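# Setting Up a Tabletop Grasp Cell: Clearances, Cables and Speed Limits

Revised February 2018. Applies to single-arm cells with a multi-finger hand and a light table.

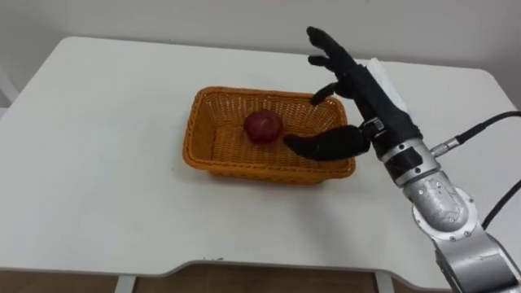
Do the steps in order. A change to the table, the hand or the cable routing sends you back to step 1.

## 1. Fix the table position

Mark the leg positions on the floor with tape. Measure from the arm base to the near table edge at both ends and write both values on the cell sheet. Our reference cell at Jesadov uses 832 mm on the left and 789 mm on the right. The two need not match, but they must not drift between sessions.

## 2. Clear the surface

Only the container and the object to be grasped stay on the table. Tools, cups and pendants go elsewhere. Wipe the top before placing the container.

## 3. Check cables at the wrist

Jog the wrist slowly through the full range the task will use. Watch each cable for:

- tension at the connector
- contact with a joint housing
- a loop low enough to catch the table edge

Hand-tighten threaded connectors. Do not tie a cable across a rotary joint.

## 4. Set limits

| Setting | Value |
|---|---|
| Tool speed, setup | 200 mm/s |
| Lowest fingertip height outside the container | 27 mm |

Set the floor limit from the longest fingertip with the hand open. The thumb is often missed: it can sit lower than the palm frame suggests when the hand is turned sideways.

## 5. Approach the container

Rim contact is allowed at setup speed only. If a finger hooks the rim, stop, open the hand and retract straight up. Do not move sideways to free it.

## 6. Sign off

One person runs the arm and a second holds the stop button. Both initial the sheet. Send changes to these limits to Juraj Hrnčiar before the next run.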